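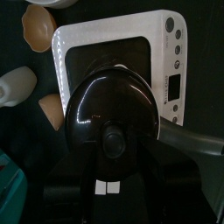
A lid knob is the small handle fixed at the centre of a lid, by which the lid is lifted, carried and set down. Knobs are found on saucepans, casseroles, kettles, slow cookers, canisters and storage jars. The word is used mainly for handles with a single point of attachment. Handles attached at two points are usually called loop or bridge handles, and are treated separately in most catalogues of kitchenware.

Form

Most lid knobs are round or oval when viewed from above and have a narrower neck beneath, so that the fingers can close under the widest part. Round knobs can be taken hold of from any direction. Oval knobs give a longer grip and are less inclined to turn in the hand, but they are more comfortable from one side than from the other. Mushroom, ball, acorn and flat disc shapes are also made. On some glass lids the knob has a broad skirt that keeps the fingertips clear of the surface.

The height of the neck affects how the lid can be stored. A tall knob is easier to hold with an oven mitt, while a low one lets the lid fit on a closely spaced shelf or be turned upside down on the pot so that a second pot can stand on top. Sunken knobs, set in a dish-shaped hollow, are common on canisters and stacking casseroles.

Materials

Wood was the usual material on tinned and enamelled ware for a long period and is still fitted to kettles and bread crocks. It stays comfortable to hold but swells with repeated soaking, and the hole through the centre tends to wear. Bakelite and other phenolic plastics replaced it on much household cookware during the twentieth century. They are hard, usually black or dark brown in colour, and poor conductors of heat. Stainless steel, brass and cast iron knobs tolerate the oven better than most plastics but need a cloth or mitt. Ceramic lids often have a knob formed in one piece with the body and glazed with it, leaving no joint to loosen or trap food. Silicone is used for grips and sleeves.

The finish of the knob does not always match that of the lid. A matte or lightly textured surface is less slippery under greasy or soapy fingers, and it may be used even where the lid itself is polished or glossy.

Attachment

The commonest fixing is a single machine screw passed up through a hole in the lid and into a threaded insert in the knob. A washer is placed under the screw head, and on glass lids a second, softer washer protects the glass. Other knobs are riveted, welded, or held by a stud and nut. Riveted and welded knobs cannot be replaced without tools that few households own.

Screw-fixed knobs work loose in ordinary use. The screw should be tightened by hand with a screwdriver of the right size and then given a small further turn. Overtightening can strip the insert or, with glass, crack the lid. Where the insert itself has come away from the knob, replacement is generally preferred to glue.

Use

A lid is normally lifted by tilting the far edge first, so that steam leaves on the side away from the face and arm. Lids with a vent hole are turned so that the hole points away from the cook. Once removed, a lid may be laid knob down, which keeps the rim off the counter but allows it to rock, or stood on edge in a rack. Water collects under the rim of a lid laid knob up and can leave a ring on timber benchtops.

Lids are also used as covers in a microwave oven to limit splashing. Only lids whose maker states that they are suitable should be used, including the knob and any screw, as metal fixings can spark.

Cleaning

Grease gathers at the neck of the knob and under the washer. A narrow brush reaches the neck, and the knob can be unscrewed for a full wash where the fixing allows it. All parts should be dried before they are put back together. Phenolic knobs turn grey and chalky after many dishwasher cycles, and wooden ones are best washed by hand and rubbed occasionally with food-safe oil.

Replacement

Replacement knobs are sold singly with a screw and washers. Three things are checked before buying: the diameter of the hole, the thickness of the lid and the thread of the screw. Oven-safe temperature is marked on the packet and varies widely, with some knobs rated to 200°C and others higher. A knob sold for a stovetop saucepan may not be suited to a casserole that goes in the oven.

See also

Casserole
Kettle
Pot lid
Saucepan
Trivet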